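Home Programme Speakers Notes and slides Venue Contact

Working rules for humanoids handling objects near people
Speaker notes, 18 Jan 2020

Slide 1. Scope

These notes cover the Hutstead working rules, which apply to any task where a full-size humanoid handles small objects within reach of people. They do not cover fenced cells or wheeled bases. The rules run to 13 clauses. I will go through the ones that cause the most argument and leave the rest to the printed copy.

The common case is a table task. The robot stands, the object is on a surface at mid-body height or lower, and both arms are free to move. Most of the clauses were written with that arrangement in mind.
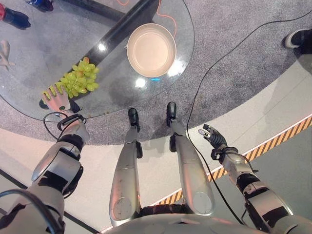
Paloma Tillman

Slide 2. Floor marking

Clause 1 says the limit of the working area is marked on the floor in striped tape, yellow and black. Clause 2 says who may be inside it while the arms are powered: the operator, one spotter, and any person named on the task sheet. A person who is not on the sheet stays outside, including anyone from the team who only wants a closer look.

The tape must be laid to the longest reach of the robot plus one full step. The usual mistake is to measure from the table. Measure from the feet. A biped that loses its footing does not fall towards the table by preference, and the area behind it needs the same margin as the area in front.

If the covering changes inside the area, for instance carpet meeting hard floor, the task sheet records where the feet are placed with respect to the join. Standing with both feet on one surface is preferred. A foot across the join is allowed only if the balance test was done in that position.

Slide 3. Cables

Clause 4. Every cable on the floor is listed, with its route. Every cable on the robot is fixed at the wrist and again above the elbow, with enough slack for the full range of the joint and no more. A loop at the wrist is checked by moving the hand through its limits at low speed before the first grasp.

Clause 5 covers cables on the work surface. A thin cord lying on a table is an object as far as the hand is concerned. Either it is removed, or it goes on the task sheet with the other objects and the planner is told to avoid it. We had a long exchange with Sæther over this clause. They wanted a flat ban. I can see the case for it, but a ban would rule out several setups which are safe when properly recorded, and people would then stop recording them.

Slide 4. Surfaces

Clear surfaces get a clause of their own, clause 6. Glass returns poor depth readings, and the sensor may report the floor, the table frame or a ceiling light in place of the top. The rules ask for three things:

- the height of the surface is measured by hand and entered as a fixed value
- the downward speed of the hand is capped over the whole of the surface
- the edge is entered as a boundary, even when it is plainly visible to the operator

On a round top the third point needs care. Entering a square that encloses the circle leaves four corners where the robot believes there is support. Use the circle, or a square that fits inside it.
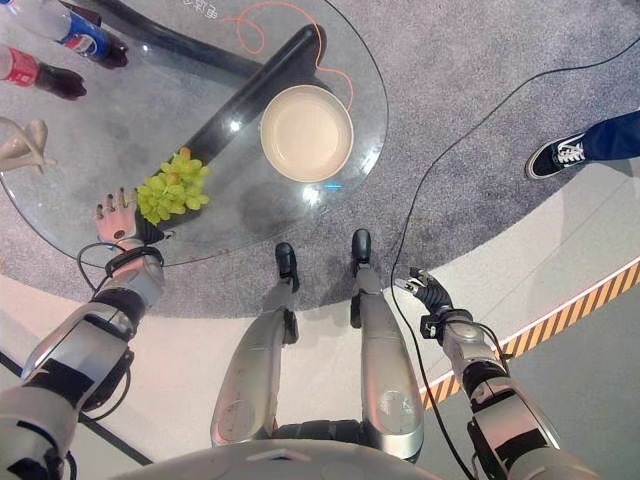
Skadalora asked whether a fixed height is still acceptable once the rug under the table has been walked on all day, given that a thick pile will settle unevenly and tilt the top. Their own practice is to measure at 5 points before each session and to refuse the setup if the spread is greater than the fingertip clearance.

I have no objection to that and it may go into the June revision. The present text asks for a single measurement at the centre. For a heavy table on short pile this is probably enough. For a light table it is not, and the Skadalora method costs two minutes.

Slide 5. Objects

Clause 8 sorts objects by what happens if the grasp goes wrong. Class A objects stay where they are or roll harmlessly. Class B objects break, spill or burst. A bunch of grapes is class B, on account of the juice - a wet patch on the floor near the feet is a balance hazard. A sealed bottle is class B whether or not it is the object being handled. An empty bowl is class A unless it is ceramic or glass.

Force limits are set by the weakest object on the surface, including those the robot has not been asked to touch. This was the clause with the most returns in the trial at Warura: 276 task sheets were checked, and the usual fault was a limit set for the target alone.

Slide 6. The idle arm

In a one-handed task the other arm must be in a declared position. Clause 10 gives two choices: held still under power, or parked against the body. Hanging free is not accepted. The declared position goes on the sheet and the spotter watches that arm, while the operator watches the one doing the work.

Slide 7. Stopping

Clause 12. Two stop buttons, one with the operator and one with the spotter, each tested at the start of the session. For a biped, removing all power is the last resort. The first stage freezes the arms and keeps the legs balancing. The second stage lowers the body. Cutting power comes third and assumes the robot is on a hoist or already down.

Joint logs are kept for 1,000 hours of running time. If there is contact with a person, however light, the log is copied before the robot is moved again.

Leave time for questions on clause 10. Spare copies of the task sheet are in the blue folder.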